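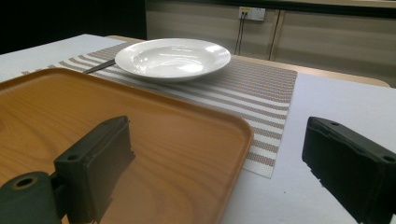 Diapositiva 1. Bandeja, mantel individual de rayas y cuenco blanco.

Archivado en: Charlas y talleres / Mesa y casa

Buenas tardes a todos, gracias por venir con este calor. Dejo esta foto puesta mientras la gente se sienta, que siempre hay quien llega con el café en la mano. Saludar a los de Undby, que han puesto la sala. No enrollarme con los agradecimientos (el año pasado me comí medio turno de preguntas).

Empiezo por lo que me trae aquí: me paso la vida poniendo mesas pequeñas. Nada de banquetes - desayunos, meriendas, la cena de una persona que llega tarde. Y en la mesa pequeña todo se nota muchísimo más. Un mantel individual, una bandeja, una pieza de vajilla blanca, y ya tienes decisiones para un buen rato.

Preguntar a la sala: ¿quién usa bandeja en casa? Esperar las manos. ¿Y quién la guarda de pie detrás del microondas y no la saca desde diciembre? Ahí suelen reírse. Yo era de los segundos, lo confieso.

Sobre el color. Fijaos en el naranja tostado de la bandeja contra la mesa blanca. A mí me encanta ese contraste! El veteado calienta mucho un conjunto que, con el blanco y el gris solos, se me quedaría un poco de comedor de oficina. Kolbrún Hedegaard me discute esto cada vez que coincidimos, ella pondría una bandeja gris y se quedaría tan ancha. Contar lo de nuestra discusión en el tren a Blöndal solo si vamos bien de tiempo.

Sobre el brillo. Las superficies brillantes recogen la luz del techo y en la foto lo tenéis, esos reflejos claros en la madera y en el borde. Bonito de día, y de noche con una lámpara justo encima me cansa la vista. Truco mío: muevo la lámpara antes que la bandeja, que luego ya está todo servido y no hay quien toque nada.

Pausa, agua. Pasar a la segunda.

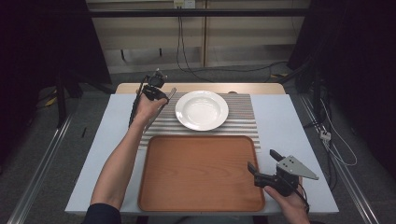 Diapositiva 2. El plato al fondo, la bandeja delante.

Hablar ahora del orden de las capas, que es lo que más me preguntáis por correo. Primero la mesa, luego el mantel de rayas, y encima el plato y la bandeja, con la bandeja montada sobre una parte del mantel. Hay quien me dice que eso es un error, que o mantel o bandeja. Pues yo los junto y tan contento. Las rayas asoman por detrás de la bandeja y hacen de fondo, y además me sirven de guía: si la bandeja queda torcida respecto a las rayas, lo veo enseguida. También se puede dejar torcida a propósito, ojo, que tampoco pasamos revista.

El plato de ala ancha merece su minuto. Con ese borde tan generoso y el hueco poco hondo en el centro, una ración modesta luce una barbaridad. En el taller de Oltard serví lo mismo en plato llano y en plato de ala, y la gente juraba que había más comida en el segundo. Enseñar el mío, lo llevo en la bolsa envuelto en un trapo (ACORDARME de sacarlo antes de empezar).

Distancias: el plato al fondo queda estupendo para mirarlo, pero para comer lo quiero cerca. Parece una tontería y luego ves mesas preciosas en las que hay que estirarse para pinchar una patata.

Ejercicio por parejas, 12 minutos. Repartir el material de Zirnell: un mantel, una bandeja y una pieza blanca por pareja. Hay 36 juegos en las cajas de la entrada. Que prueben la bandeja encima del mantel, al lado y sin mantel, y que se queden con la que les apetezca usar mañana para desayunar. Yo voy pasando entre las mesas y no corrijo, solo pregunto.

Si alguien saca el tema de la limpieza: paño húmedo, secar bien las esquinas redondeadas, y a la bandeja de madera nada de remojo. Si preguntan por marcas, que me escriban después, que si no se nos va la tarde.

Cierre: volver a la diapositiva 1 durante el turno de preguntas y recordar que las cajas se devuelven en la entrada, con los platos envueltos.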